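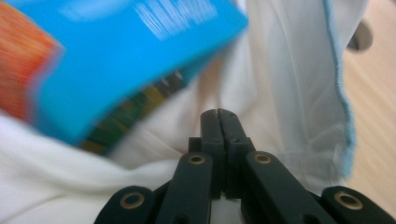
How many times does a task have to be shown before the machine can do it alone?

It depends on how much the starting position varies. For a single item placed in the same spot each time, 18 good passes were enough at Kokitz. For items placed anywhere on the bench, the number in the manual was 300, and the people who used the manual wrote 1000 over it in pencil.

Posted 21 August 2023
By Dinesh Saha

The Jurnitz Method

Marciniak kept the log in two columns. The left column held the pass number. The right column held one letter: K for keep, D for discard. There was no column for remarks, so she put remarks in the margin, and by December the margins were full.

The task was listed as Pick, Carry, Set Down. The demonstrator held the tool by its handle, closed the fingers on the item, moved it to the target and opened the fingers. Each pass began with the fingers open and ended with them open. The recorder took the position of the tool, the width of the opening and the view from the camera. It did not take anything about the demonstrator. Jurnitz, who had written the procedure, considered this its main strength.

Jurnitz had retired to Ovville in the spring. His passes were still in the set, numbers 1 through 300, and all were marked K in his own handwriting. They were slow and even. He approached from the left, stopped a short distance above the item, and went down. On every pass there was a pause before he closed the fingers. Marciniak had measured it once for a report and found that it hardly changed from the first day to the last.

Her own passes were faster and had no pause. In the first months this caused trouble. The arm, trained on both sets, would sometimes come down at her speed and then stop halfway, as if it had been called from another room. The engineer at Kokitz said the two styles were being averaged and that one would have to go. He suggested the older one. It was fewer files.

She asked for a week.

During that week she drove the arm by remote from the desk on the far side of the glass, to see whether the pause was of any use. Remote passes were harder. The lag was small but it was there, and the hand controller gave nothing back when the fingers touched. She overshot. She knocked the item over and set it up again. On the third afternoon she began waiting above the item before closing, so that the picture on the monitor could catch up with her hand. The overshoot went away. She checked the length of her wait against the report. It was close to his.

She telephoned Ovville that evening. Jurnitz's voice was lower than she remembered.

"Did you ever run it by remote?" she asked.

"Only at the start. Before the hand tool arrived."

"How long was the lag?"

He told her. It had been a good deal worse than hers.

"And you kept the pause afterward," she said. "With the tool in your hand."

"What pause?" said Jurnitz.

She did not explain it well, and he did not ask again. They talked about his roof. He wanted to know if the bench still leaned toward the window, and she said it had been shimmed.

On Friday she wrote to the engineer that the older passes should stay and that hers should be recorded again. He replied with one line asking how long that would take. She answered with a date in December.

The new set began at 1001 on the Monday. Marciniak took the tool from its hook, opened the fingers and started the recorder. She came in from the left - she had always come in from the right - and stopped above the item. She closed the fingers, carried it over and set it down.

By noon she had reached 1021. She marked it D, wrote "too short" in the margin, and moved the item back to its starting place.

Search this site
Enter keywords
Go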